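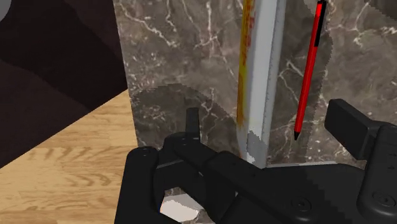

Render courtesy of Dilwyn Prosser / Vuklow

Grellen Workshop Member Builds a Kitchen Helper, Starting With the Kitchen

The most ambitious kitchen remodel at the Grellen shared workshop this fall has used no lumber, no grout and very little of the floor. Member Dilwyn Prosser has been putting together Vuklow, a simulated kitchen where a robot arm can practice tidying up before anyone trusts one near real dishes.

Prosser works on it Wednesday evenings at the bench by the drill press, on a secondhand desktop computer that took most of his $500 budget. The rest went for a fan. The arm has made 3,000 practice attempts at picking things up and putting them somewhere else, and by his log 673 of them counted as a success.

"My kids were at about that level for years," he said, "and they had better eyesight."
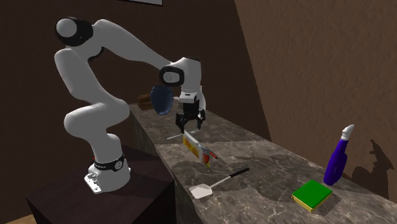
The counter took longer to get right than the software that drives the arm. Prosser's first version was plain gray and perfectly clean, and the arm did well on it, which he took as a bad sign. He has been cluttering it up ever since. The current stretch of veined stone holds a spatula, a purple bottle with a white nozzle and a thick green-and-yellow block, all lying about the way things do in a house where somebody was called to the phone. Thin, flat items are the worst — the fingers have to come in low, and the arm has a habit of pushing its target along the stone like a cat.

The workshop has taken an interest, mostly in the form of requests. One member wants it to sort screws. Another, from the Pestach Street pottery group, asked whether it could be taught to wash out glaze buckets and was told to check back.
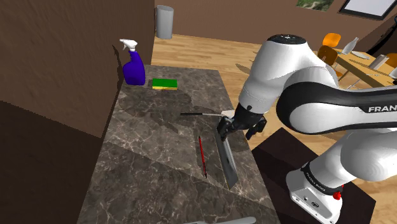

Spray bottle, sponge and spatula on the Vuklow counter, with the arm at right.

A physical build comes next. Prosser has a parts list 1,670 lines long, some of them the word "bracket," and has reserved the Hughes Room at the back of the workshop for October. He plans to begin with one arm, one countertop and a sponge. Members who store lunch in the Hughes Room have been asked to move it.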